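I am selling the big desk and moving everything I own onto the small one. A thread, for the three of you who asked and the many who did not.

The big desk came from Grevari in September. It is a fine desk. It is also where mail goes to retire.

Current theory: a surface fills up at the speed you stop looking at it. Mine took a weekend.

So, the new rule. One stand, one tray. If a thing can't hang or lie in the tray, it lives in a drawer and we visit it on holidays.

I looked at a Madigan organizer first. It has a slot for business cards. I have 2 business cards, both from the same dentist.

Also considered the Prusero wall rail, until I read the part about studs. My landlord and I have an understanding and it does not cover studs.

What I wanted was a plain black T-shaped stand with pegs under the crossbar. Small footprint. No drawer, no charging pad, no inspirational lettering.

Pegs are a test of character. Three pegs means three things get to hang, and everything else you own has to hear the news.

Pale wood grain, black stand, black tray:
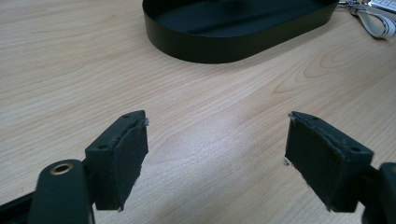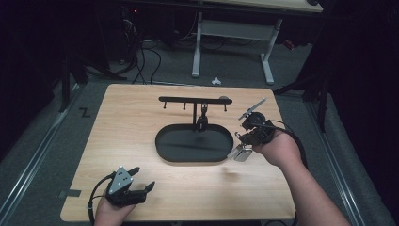
A tray needs a rim. I used a flat slate thing for a year and my pens treated it as a suggestion.

Tray rules so far: keys yes, coins yes, receipts no. Receipts are how it starts.

People keep telling me to get a desk mat. I like the wood grain. I paid for the grain. I'm not putting felt on it.

Someone at Curitz has written 2,000 words on cable trays and I read all of them on my lunch break. I regret maybe half.

Big desk is still up for sale, by the way. Pickup only, bring a friend with a good back. The mail does not come with it unless you ask nicely.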